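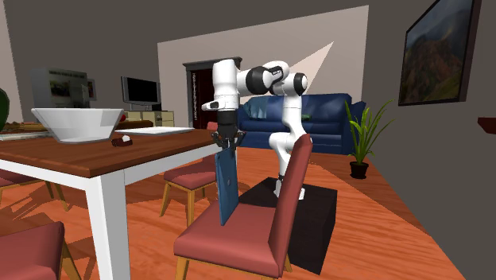
Red padded dining chair with slim light-wood legs

My home office is one end of the dining table, and for years my trading paperwork lived all over it. I only keep $2,000 in my currency account, so you'd think the records would be simple, but no! Here are the habits that stuck.

Print the monthly statement the day it comes out and punch it right away. I use a plain binder with a tab for each month, and April goes in front so I can grab it at tax time.

Keep the trade notebook separate from the grocery one. (I once wrote a stop-loss level on a shopping list and left it in the cart.) One line per trade is plenty: pair, size, entry, exit, and why I got in.

Thermal receipts fade, so photocopy anything from an exchange counter before you file it. Leftover foreign bills go in an envelope with the amount in pencil on the flap.

Do the math once a week, 52 times a year, with tea. I check my own total against the broker's, and last time we both had $2,078, which made me way happier than it should have. If the numbers don't match, look for overnight fees first. It's nearly always those.

Set a kitchen timer for 20 minutes when you sit down to look at charts. When it rings, close the laptop and go start dinner. I've skipped a lot of bad trades because the potatoes needed peeling.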